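Vilterness Community Rooms: Furniture and Fittings Project
Progress report to the Hoarau Fund, period ending February

Summary

The project is on schedule for the main room and behind on the kitchen passage. The old tables have been cleared out, the replacements are in and being used, and most of the smaller items have been bought. We have spent less than planned on the tables and more than planned on storage. One decision is needed from the Fund, set out at the end.

Work done this period

The old tables were taken away in two trips. Four were beyond repair and went to the recycling yard. The rest went to the Votitz after-school club, which collected them.

We took delivery of 7 new tables from Flornura. They have dark tops, as agreed in the revised order. The pale tops in the first quote would have cost the same, but the pale sample we had on loan marked badly after a month of tea and felt pens. The new tables fold and stack on a trolley, and two people can set up the room before the 9 a.m. group arrives.

One table came with a bent leg brace. Flornura replaced the part at no charge and we fitted it ourselves.

Table tops in use

The tops were the item the Fund asked us to report on most closely, so we have kept notes on them since delivery. They are wiped down after each session with a damp cloth and plain dish soap. Spray polish was tried once and left streaks, and we have stopped using it. Dust and crumbs are easier to see on the dark color than we expected, and smears catch the light when the lamps are on. Users have mentioned this but have not asked for a change.
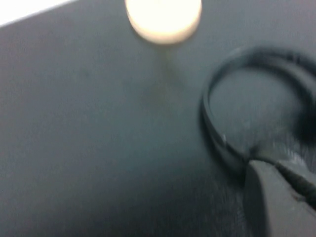

Dark tabletop with a round, cream-white item and a loop of black material.

We looked at felt pads and table covers as a way to protect the surface. Covers slide around and have to be washed, so we don't plan to buy them. Pads have gone under anything heavy that stays out all day.

Storage and small items

Loose items left on the tables at closing time are still a problem. The shelving along the back wall has helped, and the craft group now puts its things away without being asked. The lunch group shares one shelf with the repair group and this is not working well — things get mixed together and end up back on the nearest table. We plan to give each group its own labeled bin.

Shelving came to $608, which was $70 over the budget line. The overspend was for wall brackets, after we found the plaster would not hold the ones supplied. It is covered by the saving on the tables.

Not yet done

The kitchen passage still needs its narrow side table and hooks. The passage has to be painted first, and the painter has moved the job back twice. We now expect it to be finished next quarter.

Decision requested

We ask the Fund to let us move what is left of the table money to the storage line, to pay for bins and labels. No additional money is requested. If this is agreed, we will place the order straight away and include the receipts with the next report.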